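Last updated: 17/05/2021

Our district wants to buy a reading program called Hasinon, and I sat through the whole presentation at Tapley Elementary so you don't have to. I went in doubtful. I came out with a headache and a folder.

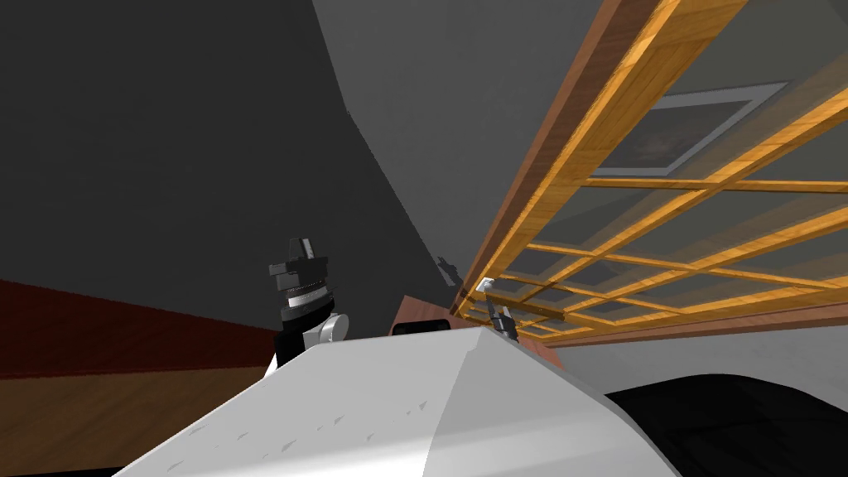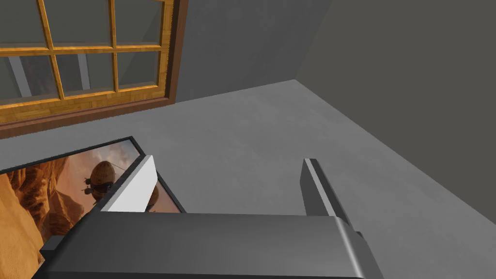

The claim is that kids who spend 20 minutes a day on Hasinon read better by spring. Better than what? I asked. Better than they did in the fall, I was told. Well, I should hope so. They're seven. They'd also be taller.

The study in the folder covered 945 students, and that sounds like plenty until you read the small type and find that the schools picked which classrooms took part. If I got to choose who ran in my race, I'd look like a pretty good coach too. The company, Kakska, paid for the study. I don't think that makes it false. It does make me want to see a second one, and there isn't a second one.

What bothers me more is where the 20 minutes come from. The sample schedule takes them out of the block after lunch, when my son's class gets read to out loud by their teacher. He can tell you the plot of every book they've done since September, at length, in the car. I have yet to hear him retell a worksheet.

We've been here before. Broltau was going to fix math. It lasted two years, and over 17 boxes of the workbooks were still in the hallway by the gym when I went to the book fair in April, some with the plastic on.

I'm open to being wrong. Show me a fair comparison and I'll write a post saying so. But the board votes next month, and the public comment part of the last meeting ran 22 minutes, most of it about parking. If you have a kid in first or second grade, please ask for the folder and read page six before you go.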